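Filed under: Home & Budget | Leave a comment

I've been keeping a proper household budget since June, and the part that keeps going wrong is the small stuff. Rent is easy. Power is easy. The cupboard and the linen press are where the money goes.

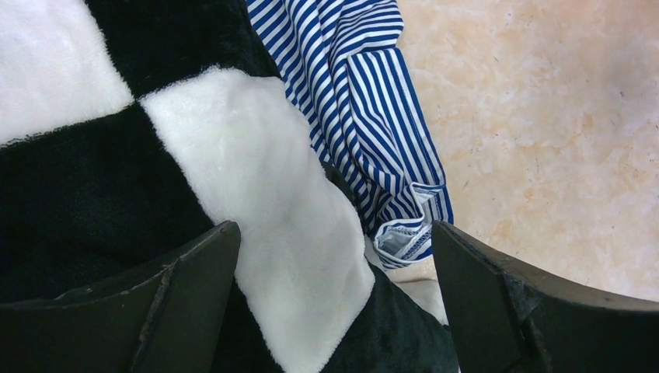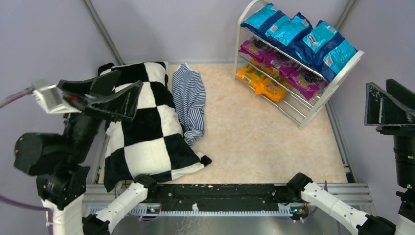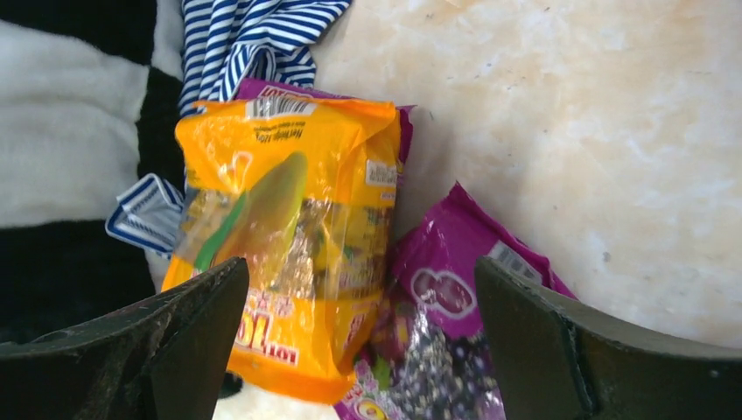 My sister reckons I should stop writing down every purchase and just set one figure for the lot, then leave it alone. She did that and was over by $109 in the first month, but she says it settled after that.

I tried the Flostance app for two weeks. It wanted a category for everything and I gave up on it — a plain notebook does the job. Each page has the date, the shop and the amount. I started with $2000 in the savings account and the aim is to still have $2000 there when the rego and the insurance have both been paid.

The Nismont shop is cheaper for bread and washing powder. The one on Sokol Street is closer, but I always come out with more than I went in for. I'm doing one big shop a fortnight at Nismont now and walking to Sokol Street for milk only.

Next month's car service is already written in.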